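Section 4 - Setting up and looking after your bins

Applies to the Dallora storage line, gray and blue-gray, all open-top sizes. If you have the older Mösli bins with the clip lid skip to the notes at the end of this section, most of it is the same but the feet are different.

Before you start

You will need:
a level, the short kind is fine
tape measure
soft broom or a hand brush
bucket, dish soap, warm water
the bag of feet and the hex key that came in the carton
a marker or labels

Check the carton first. Four feet, four bolts, one hex key, one card with the bin number. If anything is missing stop and write to Rakemen parts with the number on the card. Don't swap in bolts from the hardware store, the thread is not a common one and you will strip the insert.

4.1 Choosing the spot

1. Pick a flat floor. Concrete, sealed wood, tile all OK. Not carpet, not loose gravel.
2. Leave a hand's width behind the bin and on both sides. More on the side you will be reaching in from.
3. Keep away from heaters and out of direct sun if you can. Walls can bow over a long hot summer.
4. Check the door. Measure the bin AND the doorway before you bolt the feet on, the feet add to the height and we get returns every May from people who did it the other way round.

Caution: do not set a bin on top of another bin. Open-top bins nest for storage when empty and with the feet off. They do not stack.

4.2 Fitting the feet

1. Turn the bin upside down on cardboard or an old blanket.
2. Find the four inserts, one near each corner.
3. Drop a foot over each insert, wide side toward the outside.
4. Start all four bolts by hand. If one won't start by hand it is crooked - back it out and try again.
5. Snug with the hex key. Snug, not tight. Quarter turn past where it stops spinning freely.
6. Turn the bin back over. Two people for the large size.
7. Put the level across the rim, both directions. Adjust by turning the foot collar. Clockwise is up.

Note: a bin that rocks will crack at the corner sooner or later. Takes two minutes to fix it now.

4.3 First clean

New bins have a thin film left from the mold. Harmless for tools and hardware but it picks up dust and labels won't stick to it.

1. Brush out any packing bits.
2. Wash inside and out with warm soapy water.
3. Rinse.
4. Dry with a cloth or leave overnight. Leave it tipped so the water doesn't sit in the corners.

No solvents. No bleach. No wire brush, ever. A pressure washer is OK on the outside only, wide spray.

4.4 Loading

Load limit is on the card. For the large size it is 500 pounds spread evenly, for the medium it is 200. Evenly is the important word there. All of it in one corner is not evenly.

1. Heavy things first, on the floor of the bin, toward the middle.
2. Lighter things on top.
3. Don't drop things in from rim height. Lower them.
4. Anything with a sharp edge or a point goes in a sack or a smaller tray first.
5. Stop a hand's width below the rim.

If you keep small parts (screws, fittings, hose ends) use the divider kit. Sold seperately. Dividers push down into the slots until they click, and they come out if you squeeze the top edge and lift.

Caution: not for food. Not for feed. Not for fuel, paint thinner or anything that needs a rated container. Do not stand in the bin.

4.5 Wear - what is normal

Bins get marked. Expect it in the first few weeks, especially if you store metal. Scratches and dull patches on the floor of the bin are cosmetic and not covered by the warranty, and they don't change the load limit.
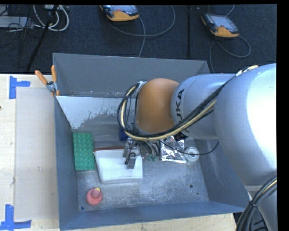

Fig. 4-3. Scuffed floor and a pale patch below the far wall.

What is not normal and means you should empty the bin and stop using it:
a crack you can catch a fingernail in
a wall that stays bent out after the bin is emptied
a foot insert that turns with the bolt
a white line along a bottom corner that gets longer from one check to the next

For the last one, put a marker dot at each end of the line and look again in a month. Past the dots, replace the bin. Inside the dots, keep using it and keep checking.

4.6 Regular checks

Once a month:
1. Look over the rim and the four bottom corners.
2. Check the feet are snug.
3. Level again if the bin has been moved.

Twice a year:
1. Empty completly.
2. Brush, wash, dry as in 4.3.
3. Turn over and look at the underside. Grit packed around the feet should come out, use an old toothbrush.
4. Write the date on the card. If you ever make a claim we ask for this.

In a busy shop do the monthly check every two weeks instead. The test bins at our Drorkonport warehouse were filled and emptied 3,000 times before the current foot was signed off, but they were on a good flat floor and yours may not be.

4.7 Moving a bin

1. Empty it. Yes, all the way.
2. Lift by the rim, one person on each short side. Not by the dividers.
3. If you have the wheel kit, both locks off before you push and both on when you stop.
4. Don't drag. Dragging pulls the inserts out of the floor of the bin and there is no repair for that.

Going up or down a ramp keep one person on the low side with the wheels unlocked, walking backward, slow. Steps - carry it, feet off.

4.8 Labels

Labels go on the outside of a short wall, upper third. Clean the spot first and let it dry. Press from the middle out. The small label pack has paper labels, fine indoors. For a shed or carport get the plastic ones.

To take an old label off, warm it with a hair dryer on low and peel slowly from a corner. Leftover glue comes off with cooking oil and a cloth, then soap. Don't scrape with a blade.

4.9 Storing empty bins

1. Feet off, bolts in a bag, bag taped inside the top bin.
2. Clean and fully dry. Nested damp bins stick together and will smell.
3. Sheet of cardboard between each one.
4. Four high at most.

If two get stuck, don't pry with a screwdriver. Pour a little soapy water down the gap, wait ten minutes, twist and lift.

4.10 Troubleshooting

Bin rocks - foot collar not set, or grit under a foot. See 4.2 step 7.

Divider won't click - wrong way up. The thicker edge is the top. If it still won't go, look for a bit of gravel in the slot.

Walls bow out when full - overloaded or too warm. Take some out, move it away from the heat, look again next day.

Bolt spins and never gets snug - insert is loose. Don't use the bin loaded, contact parts.

Label falls off - film from the mold still on there. Wash and try again.

Bin smells - wash, leave in open air tipped on its side. An open box of baking soda inside overnight helps.

Notes for older Mösli bins

Feet are press fit, no bolts. Push until flush, tap with a rubber mallet if needed. To remove, twist left and pull.

Lid clips can be ordered one at a time. The lid itself is discontinued.

Dallora dividers do NOT fit Mösli slots. The slots are narrower. Please don't file them down to fit.

Load limit for all Mösli sizes is 200 pounds, whatever the old sticker says. The sticker on early ones was wrong.

Ordering parts

Have the bin number ready, it is on the card and also molded under the rim on one short side. Feet are sold in sets of 4. Wheel kit comes with two locking and two plain wheels, the locking ones go on the same short side.

Rakemen storage guide, section 4, revised 2025-07-18. Replaces all earlier versions of this section. Wheel kit assembly is in section 5.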